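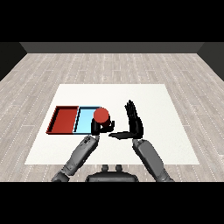 Titilayo Adebisi has spent most of her working life on the question of what color a storage bin should be. She runs the stores at Darircombe, which repairs pumps and valves for water utilities, and she wrote the color standard that the company's three workshops now follow. Her starting point is that color should carry one piece of information only. With a two-compartment tray, red on the left and pale blue on the right with a shared wall between them, she wants to know what the red means before she wants to know what goes in it. "If red means rejected in one room and urgent in the next, you have a tray that gives wrong instructions," she says.

The Darircombe standard uses color for status. Red is held stock, meaning parts waiting for a decision. Blue is released stock. Part type, size and supplier go on the label, in black text on white. Before the standard, the workshops had used color for thread size, for customer and, in one case, for the shift that had filled the bin.

Adebisi took over the stores in July, during an inventory that covered 400 bin locations. Of those, 21 held parts whose status could not be established from the bin, the label or the paperwork. "They were good parts, mostly," she says. "We still had to inspect every one, and an inspection costs more than a gasket."

Her colleague Tuncay Avcı, who manages purchasing, argued at first for a larger palette. He had come from Stornen, where the system ran to eleven colors. Adebisi asked him to write down what each one stood for. He got to seven – and two of those were wrong. "I had worked with it for years," Avcı says. "I knew the colors of my own aisle and asked someone about the others."

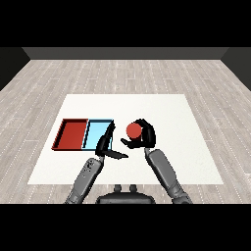 Size was the second argument. Adebisi gives held stock more width than released stock, which some of the fitters considered backward. Her reasoning is that released parts leave quickly and can be topped up from the main shelves, while held parts sit until somebody signs for them and should not be stacked. Stacked parts lose their tags. A wide, shallow compartment keeps them in a single layer with the tags facing up.

She is less firm about shade. The current blue is lighter than the one she specified, after the supplier, Priretti, changed its pigment. She accepted it after a check under the workshop lighting, where the darker blue had been hard to tell from the gray of the shelving. Color vision is covered by position. Held is always on the left, and the word is printed on the label as well.

Wenceslao Zamudio, who leads the valve workshop, would still like a third color for parts on loan. Adebisi has refused twice. Loaned parts are either held or released, she says, and the loan belongs in the register. "He can have a column," she says. "I have offered him a column." Zamudio has put the request in again for the next revision.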